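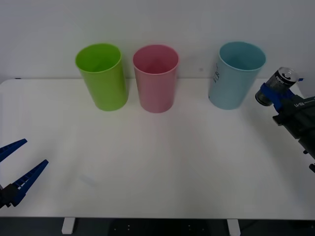 Shivam Chaudhary me répond, par retour de courriel, qu'un gobelet réutilisable n'a jamais sauvé personne s'il finit dans un placard, et qu'il en possède à lui seul de quoi ouvrir une buvette. Il ajoute que ma chronique de mars, où je vantais la consigne à deux euros, sentait « le type qui rapporte ses verres ». Je plaide coupable. Je rapporte mes verres, je fais la queue pour le faire, et je regarde de travers ceux qui repartent avec.

Sa lettre m'a quand même travaillé. J'ai ouvert mon propre placard, celui au-dessus de l'évier, et j'y ai trouvé le festival de Bruvex, deux fois, une fête de la bière dont je n'ai aucun souvenir, ce qui plaide en faveur de la bière, et le semi-marathon de Druveo, que je n'ai pas couru. Aucun n'a resservi depuis. Trop mous pour le café, trop grands pour le sirop, trop moches pour les invités, ils attendent un pique-nique que l'on fera, le jour venu, avec des verres achetés en route.

Le mécanisme est connu de tous les organisateurs. On verse sa caution à l'entrée de la buvette, on boit, et vers minuit on arbitre entre une file de vingt minutes et une pièce. La pièce perd presque toujours. À la fête du quartier Gollier, l'été dernier, on avait sorti 685 gobelets des cartons. Il en est revenu 267. Le reste vit désormais chez l'habitant, où il sert de pot à crayons, de pelle à sable ou de doseur à croquettes.

Le trésor de guerre ainsi constitué a financé la sono. C'est le petit secret de la consigne : plus les gens sont négligents, meilleur est le concert de l'année suivante. Un public parfaitement vertueux ruinerait l'association en deux saisons.
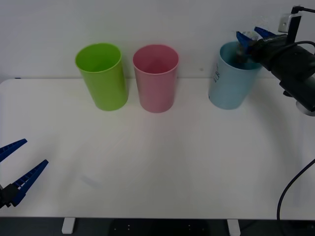 Reste la question du lavage, que l'on aborde rarement à l'apéritif. Un gobelet rendu doit être trié, rincé, lavé, séché, et le séchage est une calamité. Empilé trop tôt, il garde au fond une petite eau grise à l'odeur de serpillière. À Gollier, on a longtemps réquisitionné la cuisine de l'école, dont le lave-vaisselle en avale une quarantaine à la fois et les retourne tous pendant le cycle. On les retrouvait pleins, bien droits, comme pour trinquer.

Depuis le printemps, la fête passe par Lammers, un loueur de la zone artisanale qui livre les caisses le matin et les reprend sales le lendemain. On paie à la pièce, lavage compris, et tout gobelet manquant est facturé. D'un coup, le voisin qui repart avec sa pile sous le bras n'est plus un mécène. On lui court après. J'ai vu un homme de soixante ans rendre quatre verres sous le regard d'une bénévole de quinze, et je ne souhaite ce moment à personne.

Le loueur a posé une autre condition qui a fait grincer des dents : plus de millésime ni de logo, donc plus de souvenir. Le gobelet est anonyme, il a servi la veille à un mariage et servira demain à un tournoi de pétanque. Certains trouvent cela triste. J'y vois un progrès, car un objet sans date ne se collectionne pas, et mon placard me remercie.

Shivam Chaudhary, à qui j'ai soumis l'argument, maintient que le plus sobre des gobelets est celui que l'on apporte de chez soi. Il a raison. Il propose même d'en prêter aux lecteurs, à condition qu'on ne les lui rende pas. Pour ceux que l'aventure tente, la mairie annexe accepte les dons jusqu'à 18 heures, dans la limite de 200 pièces, propres et sèches de préférence. 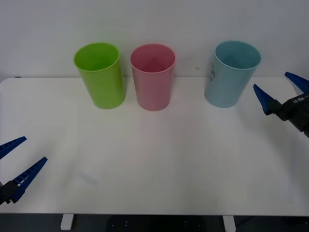
Et aussi dans ce numéro

Le compost collectif cherche un deuxième seau, le premier ayant été emprunté par quelqu'un de très motivé. La bourse aux plantes est maintenue, sous le préau s'il pleut. Vos lettres sont les bienvenues, même désagréables, à l'adresse habituelle.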